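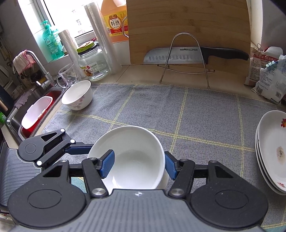 Reentry Case Manager, Harine County Office

Flallen Legal Services seeks a full-time Reentry Case Manager to assist adults leaving state custody. The position is based at the Harine office and reports to the Director of Client Programs.

Duties
Meet with clients before and after release. Prepare housing, identification and benefits applications. Attend parole hearings at the Barrios facility as assigned. Maintain a caseload of up to 25 clients.

Requirements
Bachelor's degree in social work, criminal justice or a related field, or equivalent experience. Valid driver's license. Applicants must pass a facility clearance check. A prior conviction does not by itself disqualify an applicant.

Hours
40 hours per week, including one Saturday each month. The office observes 11 paid holidays.

To apply, send a resume and cover letter to the Harine office. Applications will be reviewed beginning in January.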